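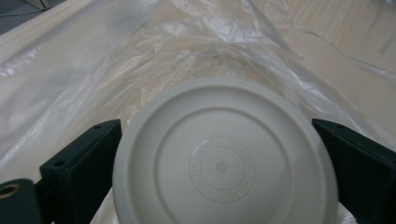
Fakside Resident Desk
Community Moderator, Cedholm Household Help

Are container lids accepted in the curbside bin?

Our building at Cedholm received a revised recycling notice in August. It states that rigid plastic containers are accepted but makes no mention of lids. The building has 7 floors and one shared collection point, and residents have been given conflicting instructions. Please advise on lids with a stamp molded into the plastic, and on plastic sheeting.

3 replies

Rastura Tenant Services
Lids should be placed in the bin attached to the empty container. Loose lids under 3 inches across go in the trash, as the sorting line does not capture them. A raised stamp does not by itself mean an item is recyclable – it may only identify the maker. Sheeting is not accepted at the curb. The Intarasuk Street depot takes it, clean and folded, until 6 p.m.

hallway_b
We put everything in and it gets picked up.

Fakside Resident Desk
Thank you. The first reply agrees with the guidance sent to all 1,371 households in the district. Residents should note that pickup does not confirm acceptance, and that mixed loads may be refused at the depot. The notice will be reposted by the mailboxes.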